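Régler un poste de scan de colis avec le kit Priduvent

Cette page reprend la mise en route du kit Priduvent pour un poste de tri de petits colis : bac à gauche, lecteur à colonne au milieu, convoyeur à droite. Elle suppose que les bras sont déjà fixés et que le logiciel Edia est installé sur le poste de commande. Comptez une matinée pour la première installation.

1. Poser le lecteur

Placez la base du lecteur à plat sur la table, entre le bac et le convoyeur. Le robot doit pouvoir atteindre le centre du plateau sans tendre complètement le bras. Vérifiez ensuite que rien ne dépasse au-dessus du plateau pendant le passage d'une pince – un câble qui pend suffit à fausser la lecture.

2. Déclarer les zones

Dans Edia, ouvrez le menu Poste et créez trois zones : prise, lecture, dépose. Pour la zone de lecture, relevez les dimensions sur les règles graduées imprimées au bord du plateau et saisissez-les en millimètres. La zone de dépose doit commencer 20 mm après le bord du convoyeur. Enregistrez avant de passer à la suite, le menu ne le fait pas tout seul.

3. Régler la prise

Les pochettes en plastique souple se plient et glissent les unes sur les autres. Choisissez le profil « souple » et laissez la force de serrage sur 2. Si le robot emporte deux pochettes à la fois, baissez la hauteur d'approche avant de toucher à la force. Le profil « carton » ne convient pas ici, il serre trop tôt.

4. Orienter l'étiquette

L'étiquette d'expédition doit arriver face vers le haut sur le plateau. Activez l'option Retournement pour que les pochettes mal présentées soient reprises et reposées. Sans cette option, elles partent en rejet.

5. Lancer un essai

Remplissez le bac et démarrez en vitesse réduite. Un essai peut compter jusqu'à 1000 cycles, mais une courte série suffit pour repérer un mauvais réglage. Le code 782 dans le journal signale une étiquette non lue : contrôlez d'abord la position de la pochette sur le plateau, puis l'éclairage au-dessus du poste.

Lertchai Khunthong conseille de garder une copie du fichier de zones avant chaque changement de bac. Le fichier se trouve dans le dossier Postes d'Edia et se recharge depuis le même menu.
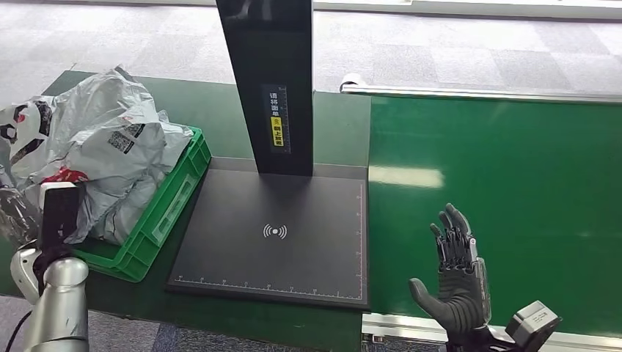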